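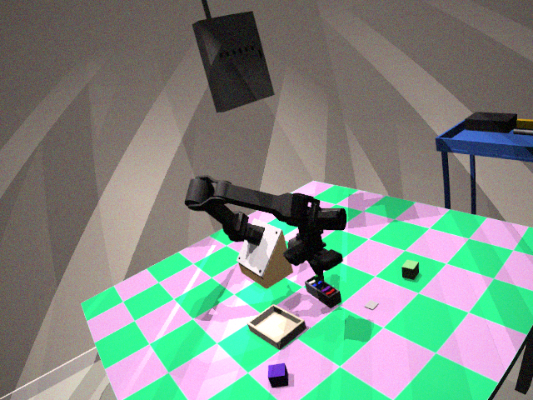
4.2 Who gets the points when a result is overturned?

I grew up going to the dirt track at Estmont, so I'll admit I came to this question with a grudge or two (ask anyone from Flelby about the Magaña Cup!). For this section I went through 17 seasons of club scoring sheets and pulled out every race where the order was changed after the checkered flag. There were 15 of them, which was fewer than I'd expected from all the shouting I remember.

Most came down to weight. A car rolled onto the scales light, the driver lost the finish, and everybody behind moved up a spot. Simple enough, except that Estmont moved the points up and left the prize money where it was, while Flelby did it the other way around until they switched to the Sotumine scoring system.

Figure 4. The arm over the checkered table.

I also looked at how long the rulings took. The slow ones came after the long July races, and one appeal over a 500-lap feature was still open when the next season's entry forms went out. I couldn't find a written ruling for it anywhere, so I've left that race out of the totals in Section 4.3.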